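Trying out grippers on the two-arm bench: your questions
By the Gamix bench team, 03/06/2021

Do I need to bring my own arms?
No, the bench at Tralcombe has two, and you're welcome to use either or both. Most people come to us with a gripper they're curious about and a task that has been giving them grief, and we take it from there.
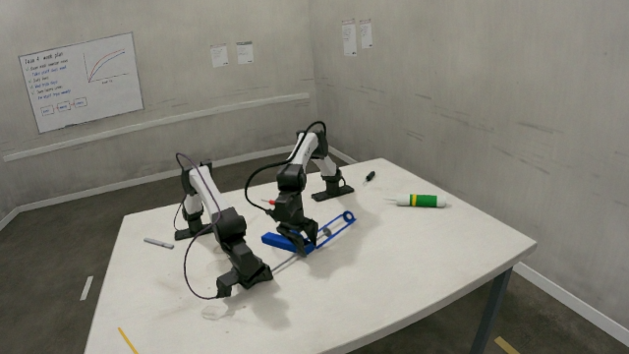 Choosing a gripper

Which jaws should I start with?
We'd gently suggest the wedge-shaped ones, as they'll get in beside a narrow tool frame quite nicely. The Drivgate pads are kinder to soft things, but they do like a bit more room, so keep them for your second session if you can bear to wait.

Why a caulking gun?
Well, it's an awkward old thing, and we're rather fond of it! There's a long rod at one end, an open frame at the other and a trigger besides, so a grip that suits one part may be hopeless on the next. Leave the cartridge lying beside it until you're happy with the grip.

How many tries count as a fair comparison?
We ask for 19 with each gripper, and you can book the bench for up to four hours. 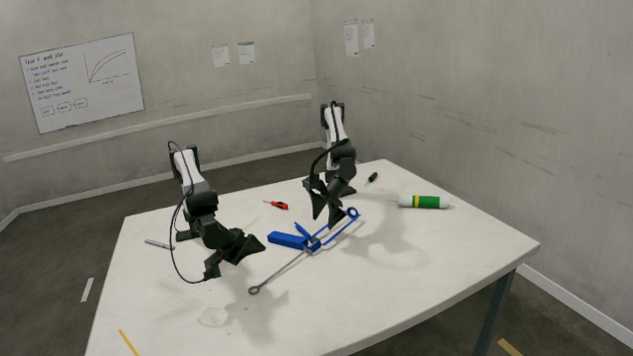 Cables and controllers

Can I plug in my Fothergill controller?
Yes, with the adaptor from our cupboard. Do leave plenty of slack over the top joint.

Comments (2)

benchmouse: Does the adaptor fit the older Fothergill too? Ours is 8 years old.

Gamix: It should do, but bring the original lead just in case.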